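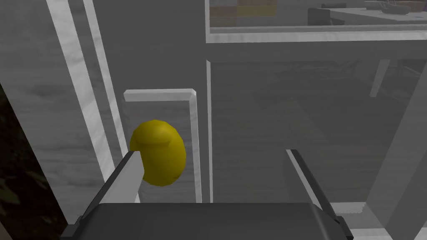

Kenza El Ouafi wrote to us in April: "I would like to attend the evening with the consular officers, but I am not a student and I do not belong to any association. Can I still come?" Yes, you can. We receive this question often, so we put it first.

## Questions about the Gedden Consular Evenings

**Who can attend?**
Any person over 16. Registration is free, but it is necessary, as the hall has 132 seats and we cannot let people stand in the aisles.

**How do I register?**
Write to the Gedden office with your full name as it appears on your identity document. You will get a confirmation with a number. Please keep it – we ask for it at the door.

**I registered but I cannot come. What should I do?**
Send us a short message before noon on the day of the event. Your seat then goes to the next person on the waiting list. At the evening on visa agreements this list had 174 names.

**In which language do the guests speak?**
Most of them speak English or French. Youssra Tahiri interprets into Arabic when at least five people ask for it at registration.

**Can I ask about my own visa file?**
No. The guests come to speak about consular work in general and they cannot open individual files during the evening. For a personal case, please contact the consulate directly.

**Are the talks recorded?**
Only if the guest agrees in writing. Some diplomats accept a recording of the talk but not of the questions, and then we stop after the first part. Recordings stay in the Zirnell reading room and are not put online.

**May journalists quote what is said?**
It depends on the evening. The invitation says "open" or "not for attribution". If you see the second, you may use the information, but you may not name the speaker or the embassy.

**Can our school bring a group?**
Yes, up to 20 pupils with one teacher. Reda Zaki arranges group visits and needs two weeks of notice.

**What is the Sima booklet?**
It is a short history of the foreign consulates in our city, beginning with the one opened in 1826. Ilham Lahlou edited it. We printed 100 copies, and you can read it at the office or borrow it for one week.

Last updated: 2 August 2022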